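Student robot takes on old computers, but the sums are still missing

15/11/2024

A student team that wants a robot to take apart unwanted computers showed its work at the Hrynyshyn technical college open evening. The project is called Grulavero, and the poster by the door promised "the end of the screwdriver". What visitors got was slower than that.

The eight students have spent two terms teaching a single arm to find, grip and lift parts from desktop machines. They were given 251 old office computers by Altulix, a local repair firm, and have entered the regional Fisow student automation contest, where teams are marked on finished jobs per hour and on how often a person has to step in.

It is the second of those that may cause trouble. By the team's own log, the arm made 497 attempts at removing a part in October and managed 236 of them without help. Team leader Zoriana Boiko called that "a fair start" and said most of the failures came from clips and levers, which differ from one model to the next.

"We don't claim it can do any computer you put in front of it," she said. "We claim it can learn a few of them well."

The poster did not make that distinction. Nor did it mention that the side panels are taken off by hand before the arm begins, or that cables are unplugged by a student beforehand. Asked about this, Ms Boiko said the poster had been written in the spring and would be changed.

Torben Brinkmann, who runs the workshop at Altulix, was polite about the project but did not sound ready to buy. His staff can strip a desktop in a few minutes, he said, and the parts worth having are the processor and the memory. Large metal pieces and plastic brackets go for scrap at very low prices.

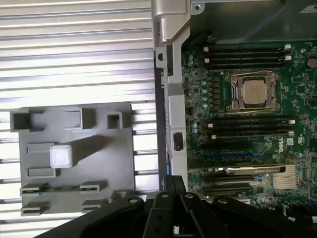
"If it bends a socket getting the processor out, I've lost the only thing I wanted," he said. "So show me a hundred in a row and then we can talk about wages and hours."

The college has put £1,817 into the project this year, mostly for spare gripper parts. The arm itself was already in the building and is shared with two other courses, so the team gets it three afternoons a week. No one could say what the whole set-up would cost a firm starting from nothing – a fairly basic question for something presented as a money-saver.

Course tutor Marthinus Mahlangu said the cost was beside the point at this stage. The students are marked on their method and their records, he said, and a log that owns up to its failures will score better than a tidy video.

The log is certainly thorough. Visitors who asked were allowed to read it, and it lists every dropped part. Whether the contest judges will be as patient is another matter. Grulavero has until the spring round to cut down the number of times a student has to reach in, and the team says levers are next on its list.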